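Laundry folding by machine

Laundry folding by machine is the branch of household robotics concerned with taking clean clothes, in whatever heap they happen to arrive, and turning them into tidy stacks. It has long been a favourite test of whether robots are ready for ordinary homes, partly because nearly everyone knows how the job is done and partly because it is a good deal harder than it looks. As of February 7, 2022, no machine on general sale could be handed a full basket and trusted to get on with it.

Why cloth is difficult

A mug or a tin keeps its shape when you pick it up, and a robot can be told fairly well in advance where to put its fingers. Cloth is another matter altogether. A T-shirt dropped on a table can settle in any number of ways, with its sleeves tucked underneath and its neckline hidden, and every tug changes the arrangement again. Jeans are stiffer and hold a fold more kindly, though the thick seams and waistband bring troubles of their own. The colour of a garment matters too, as dark fabric tends to swallow the creases that a camera relies on to find an edge.

Approaches

Early folding machines were built much like the equipment in a commercial laundry, with clips, rollers and flat plates, and they needed a person to hang each garment in place. The Prollach cabinet was of this kind. It managed shirts and towels nicely enough, but small children's clothes and anything with a hood had to be done by hand.

Later work has favoured two-armed robots that learn from people. In the Valport trials, which began in July, folders worked with a gripper in each hand, so that the movements recorded were ones a robot's own jaws could copy. The project gathered 98 sessions over 41 garments, and its robot, Zulu, went on to fold 47 per cent of the shirts it was given without help. Towels went better, and fitted sheets were quietly left out of the programme.

Handheld grippers and garments at a work surface 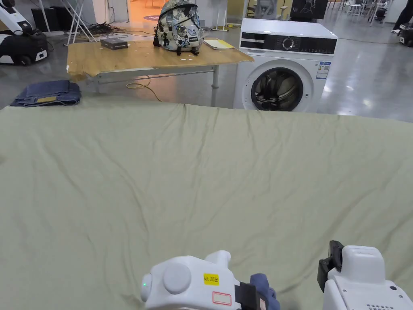
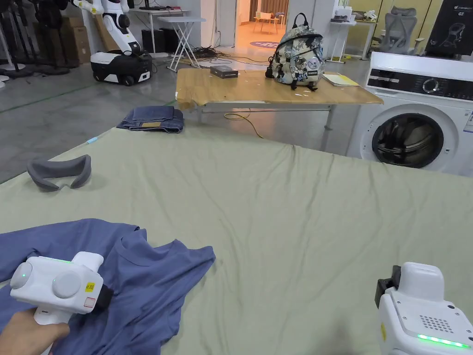
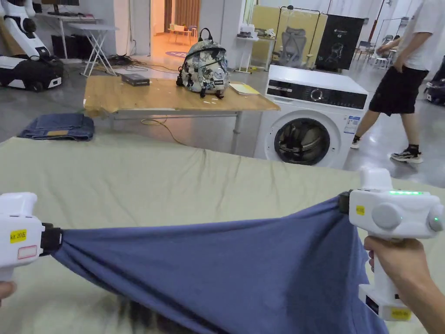 Handheld grippers over a green sheet, with a washing machine beyond. The last picture has a blue garment held between the two jaws.

Remaining chores

Folding is only one stretch of laundry day, of course. Sorting, loading the washer, pairing socks and putting everything away in the right drawer are usually studied separately, and a robot that does one well may be quite lost at the next. Researchers at Ulley have tried joining seven of these steps into a single routine, with a person standing by to rescue dropped socks.

See also: Domestic robot; Grasping; Ironing; Washing machine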